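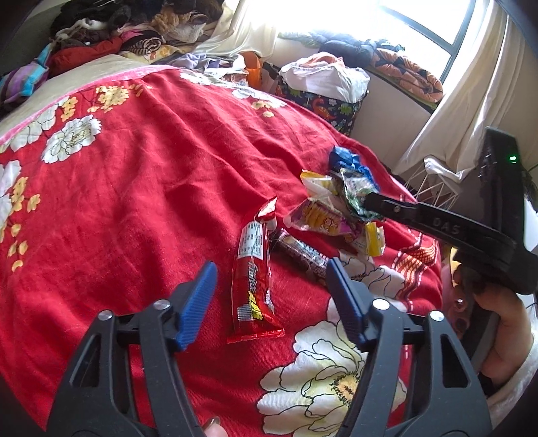

Why Guests Choose a Homestay in Curkari

Category: Student Projects / Tourism and Hospitality

My project studies why visitors of Curkari sleep in a family house and not in the hotel. I sent a short form to 380 past guests of four homestays, and 18 of them also agreed to speak with me by telephone.

The most common reason was the food. Many guests wrote that they wanted to eat at the same table as the family. Price was the second reason, although the difference with the hotel is quite small outside of June.
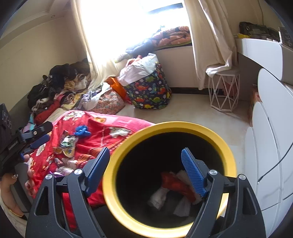
The complaints were mostly about noise in the early morning and about the bus, which stops far from the upper houses. A few guests did not understand if they should pay for tea separately. I think one printed page with the house rules would solve this.

A weak point of my work is that the form was only in English, so older guests answered less. For the next semester I would like to translate it and ask also the hotel guests.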